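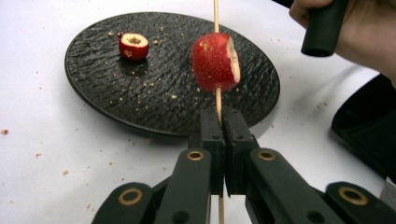

Progress Report to the Kesance Fund: Teaching Kitchen Tasks by Hand

March 27, 2025
Prepared by Nuria Gidey, Pedham

Shared 18 times

Dear all,

It has been a busy stretch since our December letter, and I'm glad to say most of the news is good. You may remember that we had only just begun recording with the hand-held gripper then, and that I was fretting over whether soft food would be too much for us. Well, we have now recorded 853 demonstrations toward the 2000 we promised you, and a good share of them are fruit.

The skewer work has taken up more of our days than I planned. The person showing the task holds the wooden skewer in the gripper jaws, with a piece of red apple on it over the black plate, and has the other hand free for a second tool. It sounds like nothing at all, but a skewer is thin and apple is slippery, and new demonstrators tend to squeeze too hard or tilt the whole thing while they think about their other hand. We now give everyone a practice session before we keep any of their recordings, and the sessions that follow are much steadier – I wish we had started that way.

Crumbs of fruit get everywhere, on the plate and all over the white table. We talked about wiping down between takes and decided to leave some of the mess in, as a real kitchen has plenty of it.

Two things are behind. The labeling on the Nollanel side is slower than the recording, and the Chu arm, which will try to repeat what we've shown it, has not had its first fruit trials yet. I'd like to move those trials to the next period and keep the budget as it is, if you are comfortable with that.

With thanks as always for your patience,
Nuria

2 comments

mkl_pedham
Happy to see the practice sessions written up. They made a big difference for me.

Reader
Will you be trying softer fruit too? Pears would be a good test.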